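FOR IMMEDIATE RELEASE
April 2, 2018

Didico opens bathroom display at Brarnon, small rooms the focus

Brarnon - Didico, the bath fittings and furniture supplier, has opened a full bathroom display at its Brarnon showroom. Open now, no appointment needed. Trade and public both welcome.

The display is set up as a room people would use in the morning. Towel on the bar, toothbrush in a mug, toothpaste left out on the counter. Visitors kept telling us the old displays looked nice but gave no idea where anything goes. Fair point. So the everyday stuff stays out.

Two lines on show:

Walari - wall panels, pale gray marble effect with white veining. Go up in large sheets, so few seams and no grout to scrub. Shown with a dark gray towel bar on square brackets.

Ahonen - vanity in dark charcoal gray, two flush doors, light gray marble-patterned top. White undermount basin, matte black single-lever faucet. Mirror with a thin frame close by.

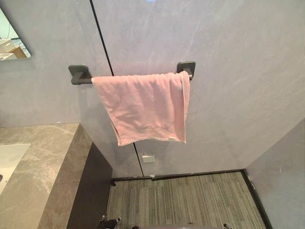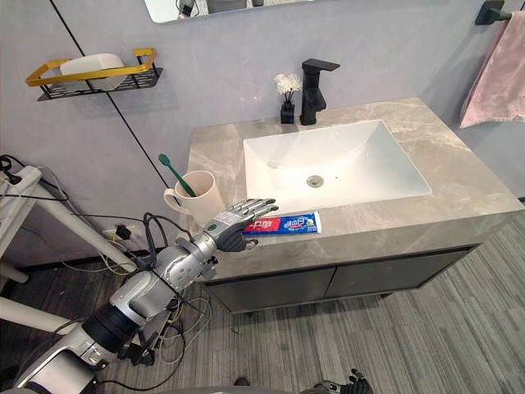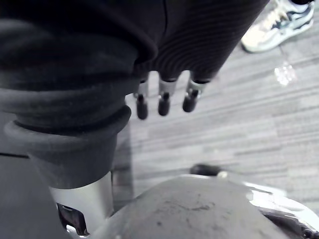

Photos: Didico, Brarnon showroom. First, Walari panels with towel bar; second, Ahonen vanity with basin and faucet.

The showroom covers 4,000 square feet and now has 39 displays, this being the newest. Planning desk is at the front. Bring your room measurments, including door swing and where the outlets are, and staff will sketch a layout while you wait. Allow 30 minutes, a bit more if you are moving plumbing.

Walari panels can be ordered now. Ahonen vanities also, lead time is 2 weeks on charcoal. Other cabinet colors will follow in November, list not final yet. Towel bars and faucets are sold seperately. Vase and flowers by the faucet are for display only, please don't ask at the register.

Panel samples are free to take home, limit of 2 per household. Contractors needing more should go to the trade counter.

Parking behind the building. Use the side entrance while the front walkway is being repaved.

Print-size photos and spec sheets for both lines on request from the Didico press office, Brarnon.

ENDS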